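Costing the robot, round two

I said in February that I'd stop writing about the helper robot. Then the revised quote from Pasirell arrived and I've had to go through the whole thing again, line by line, with a mug of tea going cold.

For anyone new, the Nimville flats want a machine that can open doors and cupboards for tenants who struggle with them. Before anything is bought we get a simulation, and the simulation costs money too. 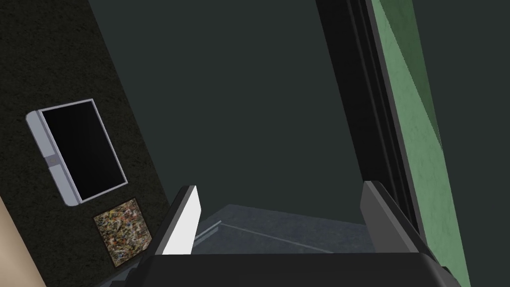

My budget sheet has a row called "grippers and spares", and it has changed more than any other. Pasirell first put it at 2000 and then split it in two, so that the fingers became a separate consumable. I asked what wears out on a pair of flat plates. In the simulated flat they stand wide open with nothing between them, the left one bright white on its inner face and the right one dark, and I couldn't see a pad or a lining I might be paying for. The answer was "contact surfaces", at 436 a set. How many sets a year? That depends on use, apparently. Well, yes.

I don't mind paying for parts. I mind a row in a budget that can't be filled in until the invoice comes. So I sent the sheet round and asked for views. 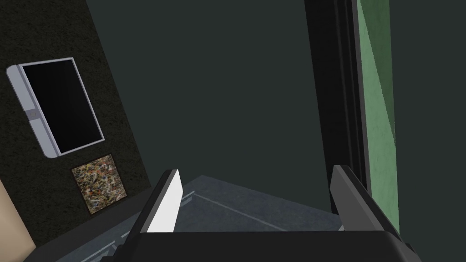
Margarida Carrilho wrote back that I was fussing over the wrong row, and that the support contract would cost more than every finger we ever bought. She wanted to know who pays when the thing stops halfway through a doorway with a tenant on the other side of it. Fair point. I've looked, and the contract promises a call back within 9 working hours. It doesn't say what happens after the call.

Valente, the other bidder, includes support for 2 years but charges for each new task it has to learn. A kitchen cupboard is one task. A cupboard with a different handle may be another, and they wouldn't say in writing.

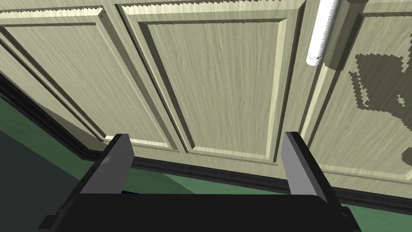

Lower kitchen cupboards in the simulation, gripper open.

Then there's the question of arms. One arm is cheaper, obviously, and the first draft assumed one. Pasirell now recommend a pair, for doors mostly, and the price goes up to match. I'd like to see the one-arm figures side by side with the two-arm ones, on the same doors, before I believe that. 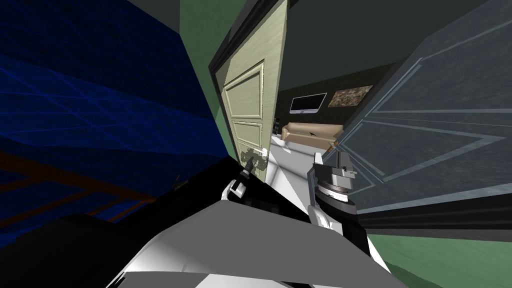
I've asked for those and been told they can be produced as an optional extra. Cernico, who did our lift, at least gave us a price and stuck to it.

So for now the second arm is on the sheet in grey, and the finger sets are down as one a year with a question mark next to them. If Pasirell won't put a ceiling on that row I'll be voting to leave the money where it is.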